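Szulc Gemeinschaftsverpflegung
Mitarbeiter/in für die Spülküche und Küchenhilfe (m/w/d) in Jostberg gesucht

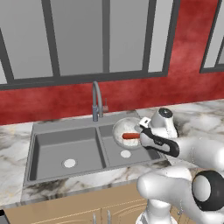
Wer bei uns in der Spülküche anfängt, soll wissen, dass mittags zwei Stunden lang wenig Zeit zum Reden ist, danach aber gemeinsam gegessen wird, und zwar im Sitzen. Das hat Fenna Hermans gesagt, als wir im Team gefragt haben, was in dieser Anzeige stehen muss. Wir übernehmen es so.

Szulc kocht für Kindertagesstätten, zwei Schulen und die Tagespflege in Jostberg. Gekocht wird frisch, ausgeliefert wird zwischen 10:30 und 11:45 Uhr. Die leeren Behälter kommen ab 13 Uhr zurück. Für diesen Ablauf suchen wir zum nächstmöglichen Zeitpunkt Verstärkung in Teilzeit, 25 Stunden pro Woche, unbefristet nach der Probezeit.

Ihre Aufgaben

Reinigung von Geschirr, Töpfen und Transportbehältern, von Hand und an der Haubenspülmaschine
Vorbereiten von Gemüse und Salat nach Anweisung der Küchenleitung
Portionieren und Beschriften der Sonderkost (Allergien, pürierte Kost)
Annahme der Ware am Morgen, Kontrolle der Temperaturen, Eintrag in die Liste
Reinigung der Arbeitsflächen und Böden nach Hygieneplan
Vertretung an der Essensausgabe in der Tagespflege, nach Absprache

Das bringen Sie mit

Eine Ausbildung ist nicht nötig. Erfahrung in einer Großküche oder Kantine hilft bei der Einarbeitung. Sie sollten Deutsch so weit verstehen, dass Sie Etiketten und Allergenlisten sicher lesen können. Die Arbeit wird überwiegend im Stehen verrichtet, einzelne Behälter sind gefüllt bis 12 Kilo schwer. Eine Bescheinigung nach § 43 Infektionsschutzgesetz ist Voraussetzung. Wenn Sie noch keine haben, melden wir Sie zur Belehrung an und übernehmen die Gebühr.

Ein Führerschein der Klasse B ist kein Muss. Wer ihn hat und fahren möchte, kann auf der Tour nach Grurnico einspringen — das wird als normale Arbeitszeit gerechnet.

Arbeitszeit

Montag bis Freitag, in der Regel 9:30 bis 15 Uhr mit 30 Minuten Pause. Wochenenden und Feiertage sind frei. In den Schulferien ist der Betrieb kleiner, ein Teil des Urlaubs muss deshalb in diese Zeit gelegt werden. Den Urlaubsplan schreiben wir jeweils im April für die Sommermonate fest.

Wir bieten

Bezahlung über dem gesetzlichen Mindestlohn, die genaue Höhe nennen wir im Gespräch und richten sie nach Ihrer Erfahrung
Arbeitskleidung und Sicherheitsschuhe, die Kleidung wird von uns gewaschen
Mittagessen an jedem Arbeitstag, auch vegetarisch
Zuschuss zur Monatskarte
Einarbeitung über sechs Wochen, zunächst immer zu zweit

Probearbeiten

Vor einer Zusage laden wir Sie zu einem Probetag ein. Er wird bezahlt. Sie lernen dabei Eun-seong Kwak kennen, der die Küche leitet, und sehen den Ablauf vom Wareneingang bis zum letzten Spülgang. Bitte bringen Sie geschlossene, rutschfeste Schuhe mit. Schmuck und Armbanduhren bleiben im Spind.

Bewerbung

Ein kurzes Anschreiben und ein Lebenslauf genügen. Ein Foto brauchen wir nicht, Zeugnisse nur, wenn Sie welche aus der Gastronomie haben. Schreiben Sie bitte dazu, ab wann Sie anfangen können und ob die genannten Arbeitszeiten für Sie passen. Teilen Sie uns auch mit, wenn Sie lieber weniger Stunden arbeiten möchten — ab 20 Stunden lässt sich darüber sprechen.

Unterlagen nehmen wir bis 14. Aug. 2026 entgegen, per Post oder persönlich im Büro:

Szulc Gemeinschaftsverpflegung
Personal, z. Hd. Tudur Nicholas
Mühlenweg 79
Jostberg

Das Büro ist werktags von 8 bis 14 Uhr besetzt. Der Eingang liegt auf der Hofseite, bitte klingeln. Per Post eingereichte Mappen schicken wir nur zurück, wenn ein frankierter Umschlag beiliegt.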